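The Month the Reminders Stopped Arriving

Abundio Chávez learned that his company's email was broken from a customer who showed up at the wrong time.

Chávez runs the office systems at Stodetti, a furniture rental company with 14 employees. The customer had moved her delivery online and never saw the confirmation. It was sitting in her spam folder, along with three earlier messages from the company.

"I figured it was her settings," Chávez says. "Then I sent one to my own personal account and it went to spam too."

By the end of that week in January he had a list of 268 customers whose messages had been rejected or filtered. Most of them used the same two mailbox providers. The company had not changed the wording of its emails in more than a year.
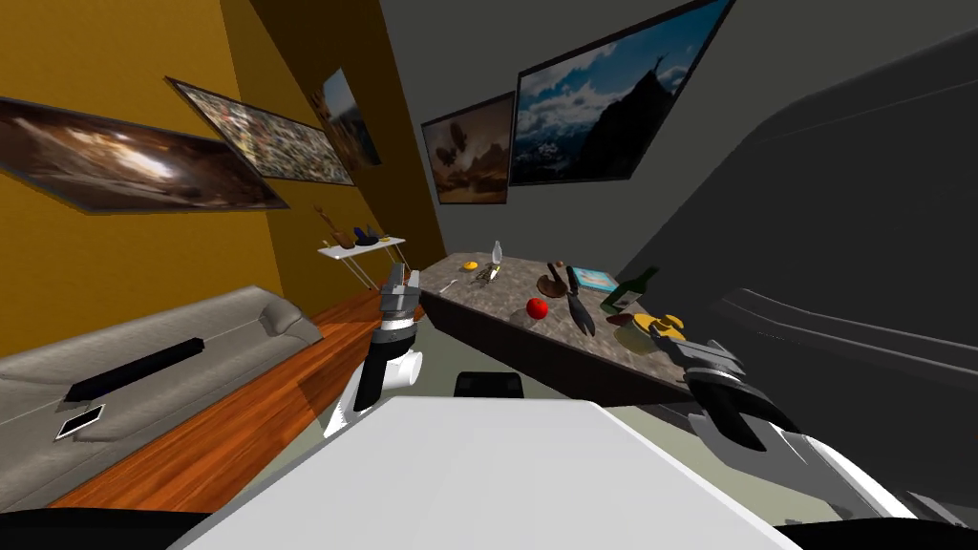
Three framed pictures hang along a mustard-yellow wall.

What had changed was the sender. In the fall, Stodetti moved its reminders and receipts from an old mail server to Gindham, a hosted sending service. The marketing newsletter stayed with Skoltard, which had handled it for years. Both services sent mail using the company's own domain, but the domain's public records listed only one of them.

Those records matter. A domain owner can publish a list of servers allowed to send on its behalf, under a standard called SPF. A second standard, DKIM, adds a digital signature to each message. A third, DMARC, tells receiving systems what to do when a message doesn't pass either check in a way that matches the visible From address.

Stodetti had an SPF record, written by a contractor. It named the old server and Skoltard. It had no signing key for Gindham at all. And its DMARC policy, also set by the contractor, asked receivers to quarantine anything that failed. Mailbox providers were doing as they were told.

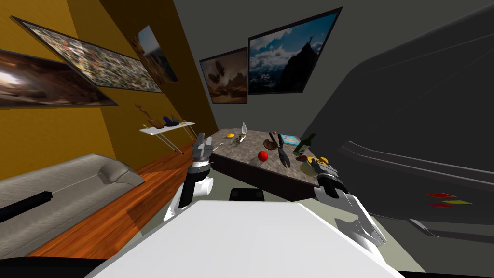 Chávez spent two evenings reading help pages before he asked for outside help. He called Serrano, a small consulting shop that works mostly on mail delivery, and they started with the reports. DMARC lets a domain owner receive daily summaries of who is sending mail under its name. Stodetti's had been going to an address that belonged to the contractor and had since been closed.

With the reports pointed at a working mailbox, the picture filled in quickly. Gindham's mail was failing on every send. So was a scanner in the back office that emailed documents directly, and an invoicing tool that someone had signed up for and forgotten.

The fixes themselves were short. Chávez published Gindham's signing keys, took the old server out of the SPF record and routed the scanner through the regular mail account. He loosened the DMARC policy to monitoring only while he watched the reports, then went back to quarantine after some 2 weeks without a surprise.

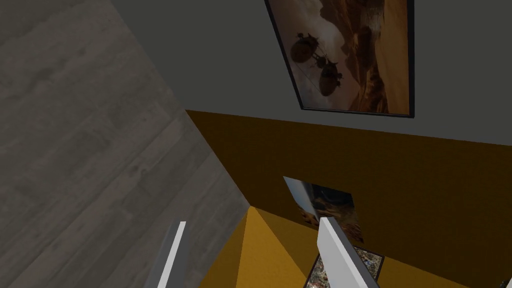
Getting back into inboxes took longer. Providers keep their own view of a domain's reputation, and a stretch of failed messages doesn't clear overnight. Stodetti held its newsletter for a month and sent only receipts and reminders — mail that people expect and tend to open. When the newsletter came back, it went first to customers who had rented recently.

Chávez now keeps a one-page list of everything that sends mail as the company, with the login and the date each key was last changed. New tools go on the list before they go live. He reads the reports in the morning, before the phones start.

The customer with the missed delivery got her sofa the next day.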